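Gripper trials, second round: what we learned at the juice counter

The second round of gripper trials finished on Saturday, and the results are in the shared folder under Kováčik. For anyone who missed the first round, we are choosing a gripper for the small-parts arm that goes to Nadville. The first round used wooden blocks and test pegs from the supplier's kit. Both grippers passed with no trouble, so it didn't help us choose.

Štefánia Tichý suggested using jobs from a working juice bar instead. She spent a day at the Fedotdale counter with a head camera on, doing the restocking and setup tasks by hand, and we built the test list from that footage. It has 13 tasks. Most are simple ones such as moving a stack of cups, putting a lid into a tub or picking up a folded napkin. The hard ones involve straws.

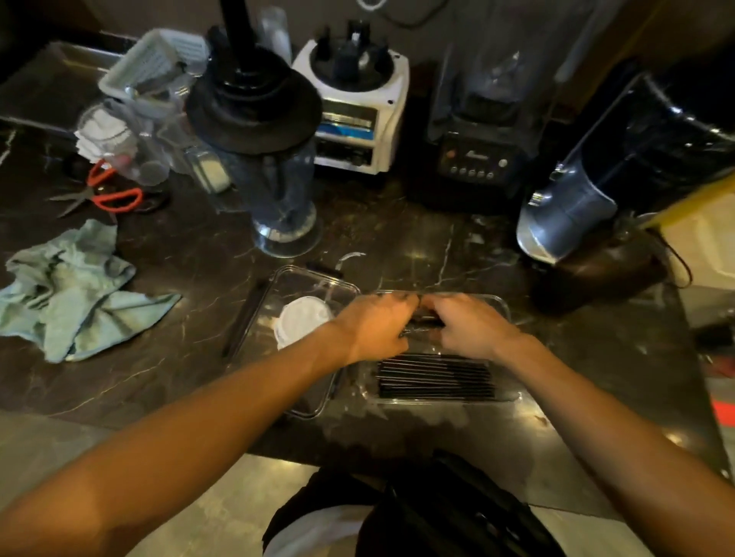
Straw handling by hand at the Fedotdale counter, from the head camera.

A person sorting straws uses both hands without thinking about it. The fingertips of both hands come together on a few straws while the rest stay lying in the tray. Our arm has one gripper, so the task had to be changed a little. We asked it to take a single straw from a full tray and set it down in a second tray, lined up with the long side. We ran this 50 times with each gripper.

The Rinon two-finger gripper picked up a single straw on 27 of its 50 tries. On most of the others it took two or three at once. The fingers are flat and fairly wide, and when they close on a straw in the middle of a bundle they catch its neighbors too. Narrower fingertips printed in our own shop helped in a short follow-up test, but they bent when we went back to the heavier items on the list. Rinon sells a stiffer narrow tip and we have ordered a pair.

The soft gripper was gentler on cups and napkins. It did not crush a cup at any point, and it could hold a napkin by one corner. On straws it did worse than the Rinon. The pads roll the straw as they close, so the straw often ended up crosswise by the time the arm lifted. Anyone who wants to see this should watch the side-view clips, where it is easier to follow than in the wrist view.

The cameras gave us more trouble than we expected. Black straws lying side by side do not give the depth camera much to work with, and in a clear plastic tray it is worse. The tray walls drop out of the depth image completely under the overhead lights, and the software then plans a path straight through them. We hit the tray rim twice on the first morning before we slowed the arm down. A dark counter makes the problem harder again, and Fedotdale has dark marble. We put a sheet of black stone tile on the bench to get closer to those conditions, and the failure rate went up as soon as we did.

We tried 2 fixes. The first was to move the wrist camera back and tilt it so that it looks along the straws instead of down on them. This made the ends easier to find, and picks went up for both grippers. The second was to skip depth for the tray and give the software its size and position at the start of the run. That worked well as long as the tray stayed put. If someone nudged it, the arm missed, and we don't think it is fair to ask counter staff to keep a tray lined up to a mark all day.

The controller stays as it is for now. The force limit is set low enough that a bad grasp stops the arm before it pushes a tray off the bench, and we would like to keep it there through the next round.

Round three starts in March with the stiffer tips and the tilted camera. We will run the full task list on the stone tile, with clear containers only. If you can spare a bench lamp with a diffuser, please bring it to the lab before then. Questions about the footage or the task list should go to Štefánia.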